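Katano (memory heat spreader)

Katano is a line of clip-on heat spreaders for desktop memory modules, sold by Gravbridge since May 2000. The spreaders are stamped metal shells that fit over both faces of a DIMM and are held in place by spring clips and a strip of thermal tape. Gravbridge has marketed them as a way to lower module temperature and so improve stability, a claim that has been repeated far more often than it has been tested.

Background

Memory chips of the period gave off little heat at stock voltage, and most modules were sold bare. Gravbridge bought the design from Villaseñor, a maker of power supply parts, and sold it first through mail-order catalogs. Early boxes promised "up to 18 degrees cooler" operation. The packaging did not say whether this meant Celsius or Fahrenheit, what the module was being compared with, or where the reading was taken. The figure was dropped from later boxes without comment. 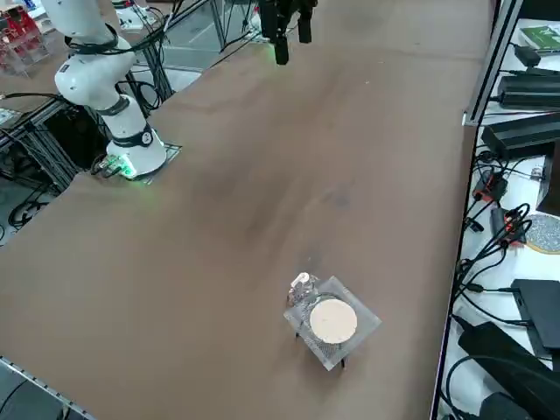 Claims and testing

The best-known test was published by Plunport, a hardware review site, which ran 37 modules with and without the spreaders in a closed case. It reported an average drop of 2 degrees Celsius, within the stated error of its probes. Gravbridge objected that the case fans had been set too low. Status lights on modules have fared little better as evidence: a green indicator, like the one glowing near the bottom of the white arm's base, is easily taken as a sign of good health, and Katano models fitted with such a light drew praise from buyers who had no temperature readings at all. According to the manual, the light came on whenever the slot had power. Stability claims are harder to check, and the company has never released failure rates for modules used with and without the product.

Compatibility

The shells add thickness to each side of a module. On boards with closely spaced slots, two fitted modules may touch, and tall processor coolers can block the slot nearest the socket. Removing the tape has been reported to lift chips from the circuit board, and several memory sellers treat a fitted spreader as grounds for refusing a return.

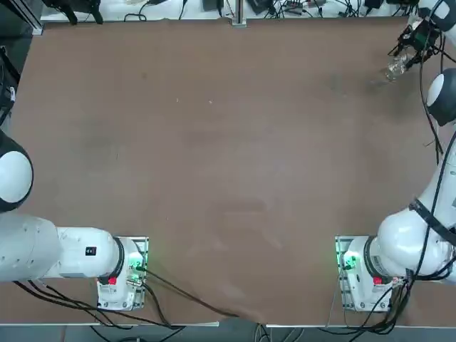 Reddish-brown work table with a white robot arm at either side.

Current status

As of Monday, February 19, 2024, the line was still listed in the Gravbridge catalog, described there as "performance styling." The word "cooling" appears only in the product category.

See also: Heat sink; Thermal tape; DIMM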